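Print this page | E-mail this page

Does sorting at home pay its way? Speaker notes, Ľubica Slanina

Slide 1. Opening
Don't thank everyone twice. Start with the leaflet from Greltico: "Every household can make the difference." Ask the room what difference, and measured how. Pause. I read the leaflet in October and again last night and still can't find a number in it that has a source.

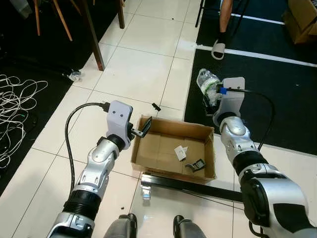

Slide 2. What the leaflet counts
It counts what goes into the bin. It doesn't count what leaves the sorting hall as a bale somebody will buy. Those are different piles – say this slowly. Radomír Koubek asked Skuvach for the second figure and got the first one back with a nicer cover.

If anyone brings up the Pasia trial: 40 homes, all of whom signed up because they already sorted. I wouldn't bet lunch on it.

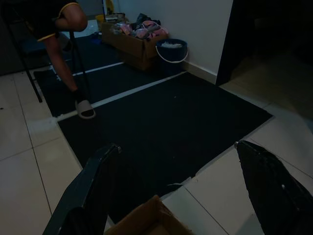 Then the time question. Rinsing, flattening, walking to the bins. The leaflet treats those minutes as free. Maybe they are to the person who wrote it. Ask for hands: who rinses? Who rinses in hot water?

Slide 3. Bottles
Clear plastic is the best case, so be fair to it. There is a market. But labels and glue are still a nuisance, and I'd like to see who pays to get them off.
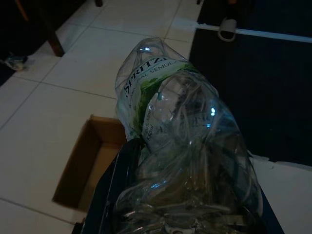

Deposits look stronger to me than appeals to conscience, though the claims from Vaněk about return rates rest on 5 shops. Five! Zdeňka Dvořáček will object here. Let her, she has the hauling costs and I don't.
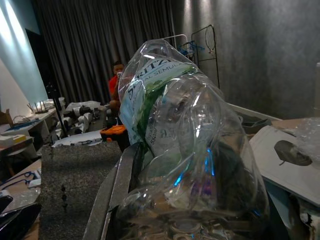

Crushed 550 ml water bottle, label still on.

Slide 4. What I'd ask for
Bale weights, published monthly. Reject rates by street. Until then I'll keep sorting, and keep doubting the leaflet. Questions, 4 at most, then coffee.

Contact | Copyright Ľubica Slanina | Back to top
Shares: 5 | Comments: 4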